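Towel folding, first batch

We had 17 towels to get through, all the thick fuzzy microfiber kind, yellow one side and dark on the other. Patricio Villalba wanted them folded yellow out so you can tell at a glance which face is which. Fine by me. White surface, good light, no excuses. 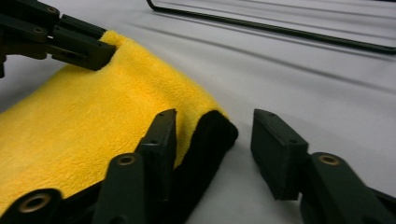

Abella, 19 April 2018

Yellow side up, dark side rolling out at the end. That curl is the anoying bit. Pile this thick does not want to lie flat, you press one end and the other end lifts. Get the corner first, then the fold, then worry about the rest. Dexter Soriano does his in thirds and they do stack better, I stick with halves. Quicker.

Old ones from Wollton were thinner and folded like a handkerchief. Dried nothing though. These are the Hetska ones, bought in February, two packs. Wash before first use or you get yellow fluff on everything, sleeves, windows, the dog. 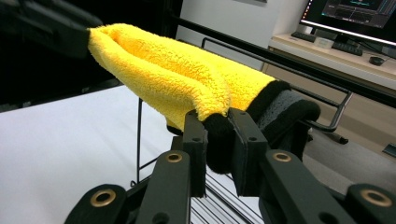
and keep the edging straight if you can, it's the only line you have to go by. If the border's crooked the whole fold goes crooked and you start again. I started again six times. No fabric softener either, it flattens the pile and they stop soaking up water. Cool wash, own load, hang them up, don't tumble.

Storage next. Patricio wants the shelf, Dexter wants a drawer, I want them somewhere I can reach from the sink. Wire rack is the compromise for now, low sides, air gets through. Might get a deeper one from Pukel if they have black again. Will put up the finished stack when theres a finished stack.
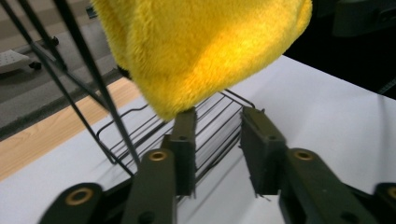 Yellow microfiber and the black wire rack, white tabletop.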